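OK so I've been getting messages all afternoon about Subbarao and I can't answer everybody one at a time, so I'm going to put it all in one place. Long thread. Get a snack.

---

The short version first: Subbarao Krishnan is off the ship, he's out of the country, and he landed this morning. He's thin and he's tired and he is FINE. I have talked to him on the phone with my own ears and he made fun of my voicemail greeting.

---

For anyone who's new: Subbarao is second engineer on the Norach, a cargo ship. She was held in port at Kaltoreck for 27 weeks with the crew stuck on board, passports locked in an office on shore, over a fight that had nothing to do with any of them.

---

The fight, as far as I've ever understood it, was between the people who owned the ship and the people who said they were owed money for fuel. Then the owners stopped picking up the phone. The port said the ship couldn't leave, and the ship can't legally sit there without a crew, so guess who gets to stay.

---

I used to think "detained abroad" meant a cell. Sometimes it's a cabin you've already lived in for months with the air conditioning off to save diesel. He could see a bus stop from the deck. He told me he learned the whole timetable.

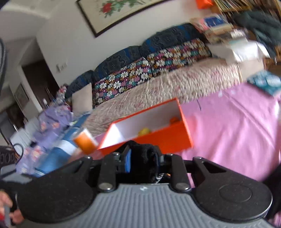
Anyway the bus thing got to me more than anything else he said. The 6:40 was always late. He worried about a lady who ran for it every morning with a big red bag, and when she didn't show up for a while he asked the gate guard about her. (New job, apparently. Good for her!)

---

Now, Ruxandra. A lot of you only know her name from the petition. Ruxandra Stanciu is his wife and she's the reason any of this moved at all. She works full time, she has two kids at home here in Wiston, and she taught herself maritime law at night off of library books and whatever she could print.

---

I met her because our girls are in the same swim class. We sat next to each other on those horrible damp bleachers for months talking about goggles, and then one day in June I asked what her husband did and she just started crying. So that's how I got involved. I'm not an activist, I do payroll.

---

People keep asking what worked, and I don't totally know? We did a lot of stuff. Some of it was definitely useless. I'll go through it, because somebody else's husband or sister is sitting on a ship right now and their family might find this at 2 in the morning like Ruxandra was finding things.

---

The petition: we got 2000 signatures. I'd say it did not scare a single person in Kaltoreck. What it did do is give the local paper something to hang a story on, and after the story ran, our representative's office suddenly remembered they had her emails.

---

The letters: better. We wrote real paper letters, each one different, and every one asked for one specific thing. "Please confirm in writing where the crew's passports are being kept." You'd be amazed how much harder that is to wave off than "please help."

---

The union: call them FIRST. We called them sort of in the middle and I still kick myself. They had an inspector who knew the port and knew which office was real and which one was a guy with a stamp.

---

The lawyer: we ended up with Nedelcu, which is a tiny firm, and they took it on for a fee that I think barely covered their phone bill. They found out the back pay claim could be filed separately from the fuel claim. Before that everybody had been treating it like one giant knot.
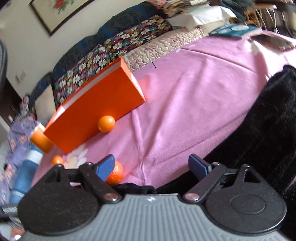

Separate claim meant separate hearing, and a separate hearing meant a judge had to look at the crew as people who were owed wages, with names, and ask why they were still on board. First time anybody in charge had asked it out loud.

---

That hearing got postponed 3 times, by the way. The first time Ruxandra had already bought a cake. After that she wouldn't let any of us say the date in her house. We called it "the dentist." As in, how are we feeling about the dentist.

---

Money, since some of you asked and I'd rather be open about it. The fund covered the legal fee, phone credit for the crew, and a chunk of groceries sent out to the ship through the seafarers' mission at the port. There's 1000 dollars left. Ruxandra wants it to go to the mission and I'm sending it over this week unless someone who donated objects. Message me if you do, no hard feelings.

---

The mission people deserve their own thread honestly. They brought vegetables out in a rowboat when the launch was broken. They brought SIM cards. They brought a guitar with five strings, and the cook on the Norach now knows four songs, all of them sad.

---

OK so food. I asked Subbarao what he wanted when he got home and I was expecting some big answer, a steak or his mom's cooking. He said fresh fruit and a tomato. They'd been on rice, canned fish and onions for so long that he'd been having dreams about salad.
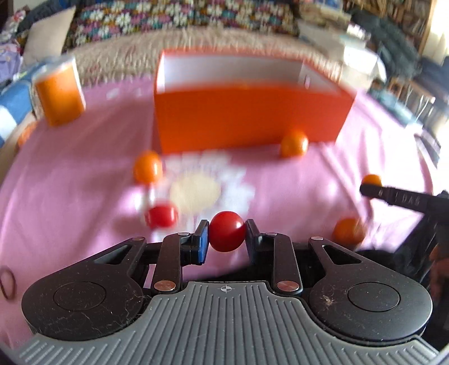

Cherry tomato, daisy tablecloth.

---

He also asked for a door that closes with nobody behind it. I get that. Cabin walls are thin and the guy next to him snored for 27 weeks straight. They're best friends now, of course.

---

Things I'm going to ask you NOT to do, and I say this with love:

Don't drop by the house. Please. I know you want to hug him. The kids want him to themselves and the little one is being shy around him, which is hard enough without an audience in the driveway.

---

Don't ask him if he's going back to sea. I asked. I'm the idiot who asked. There was a really long silence and then he changed the subject to the car.

---

Don't send balloons. (There's a dog. The dog has a history.)

---

Things you CAN do: there's a meal sign-up, the link's pinned on my page. The next two weeks still have lots of gaps. Leave stuff in the cooler on the side porch, text Ruxandra a thumbs up, and go home. No onions!! I can't stress this enough. No canned fish.

---

Cards are great too. Drop them at the swim center front desk and I'll carry them over in one go. My daughter's class made a pile already and one of them just says "sorry about the boat," which Ruxandra has put on the fridge.

---

A few people asked about the rest of the crew. They all got off together, that was the deal, the captain wouldn't sign anything that left anyone behind. They flew out in two groups. The last I heard, the second group was waiting on a connection and the cook had checked the guitar as luggage.
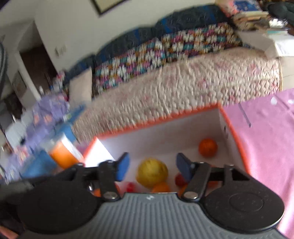
And they haven't been paid in full yet, so please don't let anyone tell you this is all wrapped up. The wages order says the money comes out of the sale of the ship, and the ship hasn't been sold. Nedelcu is staying on it. It could be months.

---

What I'd love, if you've still got any steam left, is for you to keep writing. Same kind of letter, one specific question: "When is the sale of the Norach scheduled, and are the crew's wages first in line?" I'll post the addresses tomorrow once I've double-checked them, I had a wrong zip code on the last batch and felt terrible.

---

Somebody replied to the first post asking how Ruxandra is doing and thank you, because hardly anyone asks that. She slept through her alarm today for the first time since winter. I took the girls to swim so she could. She texted me at noon in all caps thinking she'd missed something.

---

She also said I could share this. When he came through the doors at arrivals she'd planned a whole speech, and what came out was "you need a haircut." And he said "I have one booked," and he really did, he'd booked it from the plane!

---

That's all I've got for now. Turning off notifications till the kids are in bed, then I'll try to get through the replies. If you signed up for a meal and didn't put your phone number, please go back and add it so I can tell you about the porch light.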